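Teilnehmende gesucht: Können Maschinen schon den Haushalt machen?

Vorkar sucht für die zweite Runde der Studie Kornano Personen, die zu Hause oder im Beruf regelmäßig Geschirr spülen, Wäsche zusammenlegen, Regale einräumen oder Tische abräumen. Technische Vorkenntnisse sind nicht nötig. Gesucht werden 29 Personen ab 18 Jahren.

Worum es geht

In der Werbung räumen Roboter längst die Küche auf. Wir möchten wissen, wie weit es damit im Alltag ist. Dafür vergleichen wir dieselben Aufgaben einmal von Hand und einmal mit zwei Roboterarmen. Bewertet wird von Leuten, die diese Arbeit kennen. Wann gilt ein Teller als ordentlich eingeräumt? Wie schief darf ein gefaltetes Handtuch liegen? Ab welcher Wartezeit würde man es lieber selbst machen? Solche Fragen kann unser Entwicklungsteam allein nicht beantworten.

In der ersten Runde wurden 2.410 Durchgänge aufgezeichnet. Glatte, einzeln liegende Gegenstände bereiteten den Armen meist wenig Mühe. Schwierig wurde es bei gestapeltem Geschirr, bei flachen Tellern ohne greifbaren Rand und bei allem, was sich verformt. Viele Durchgänge mussten abgebrochen werden. Für einen Betrieb im Haushalt oder im Laden reicht das nach unserer Einschätzung derzeit nicht. Die zweite Runde soll klären, bei welchen Teilaufgaben es trotzdem schon sinnvoll sein kann. 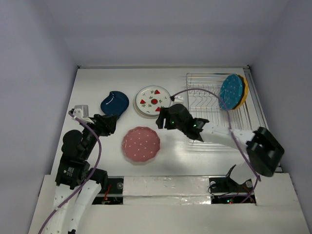 Der Schwerpunkt liegt diesmal auf dem Einräumen von Geschirr in ein Abtropfgestell. Dazu kommen zwei Aufgaben aus dem Verkauf, die wir zusammen mit der Haushaltswarenkette Blomqvist ausgesucht haben: Ware nach Größe sortieren und ein durcheinandergeratenes Regalfach wieder herrichten.

Was Sie tun

Sie kommen zu zwei Terminen in unsere Räume am Standort Rastcombe. Ein Termin dauert drei Stunden einschließlich Pause.

Beim ersten Termin erledigen Sie die Aufgaben selbst, in Ihrem gewohnten Tempo. Wir zeichnen Ihre Hände und die Arbeitsfläche auf, Ihr Gesicht nicht. Danach füllen Sie einen Fragebogen aus.

Beim zweiten Termin sehen Sie den Roboterarmen bei denselben Aufgaben zu und bewerten jeden Durchgang auf einer Skala von 1 bis 7. Sie können jederzeit anmerken, was Ihnen auffällt, auch wenn es nicht im Bogen steht. Zum Schluss steuern Sie die Arme eine halbe Stunde lang selbst. Die Einweisung übernimmt unser Personal. Wer das nicht möchte, lässt diesen Teil aus, an der Vergütung ändert sich dadurch nichts.

Wen wir suchen

- Personen, die mindestens viermal pro Woche Hausarbeit erledigen
- Beschäftigte aus Spülküche, Kantine, Reinigung oder Einzelhandel, auch in Teilzeit
- Personen mit eingeschränkter Handkraft oder Beweglichkeit, die Hausarbeit nur teilweise selbst erledigen können (die Aufgaben werden angepasst)

Sie sollten Deutsch so gut verstehen, dass Sie den Fragebogen ohne Hilfe ausfüllen können. Eine Brille ist kein Hindernis. Wer beruflich Roboter entwickelt oder verkauft, kann leider nicht teilnehmen. Das gilt auch für Angehörige von Vorkar-Beschäftigten.

Vergütung

Für beide Termine zusammen zahlen wir 395 Euro. Fahrtkosten mit Bus und Bahn werden gegen Beleg zusätzlich erstattet, Parkgebühren nicht. Das Geld wird nach dem zweiten Termin überwiesen. Wer nach dem ersten Termin aufhört, bekommt die Hälfte. Für die Versteuerung sind die Teilnehmenden selbst verantwortlich.

Datenschutz

Die Aufnahmen werden unter einer Nummer gespeichert und nur für die Studie verwendet. Blomqvist erhält ausschließlich zusammengefasste Ergebnisse. Ihre Einwilligung können Sie ohne Angabe von Gründen widerrufen, wir löschen dann die Aufnahmen und den Fragebogen.

Anmeldung

Bitte nutzen Sie das Formular auf der Seite „Kornano / Teilnahme“. Wir brauchen Ihren Namen, eine Telefonnummer für Rückfragen und zwei, drei Sätze dazu, welche Arbeiten Sie regelmäßig machen. Ein Lebenslauf ist nicht erforderlich. Wer sich bereits im Januar gemeldet hat, muss das Formular nicht noch einmal ausfüllen.

Anmeldeschluss ist der 13.02.2023. Zusagen und Absagen verschicken wir in der Woche danach per E-Mail. Die Räume sind stufenlos erreichbar, Begleitpersonen können im Aufenthaltsraum warten. Bitte geben Sie im Formular an, ob Sie Vormittags- oder Nachmittagstermine bevorzugen.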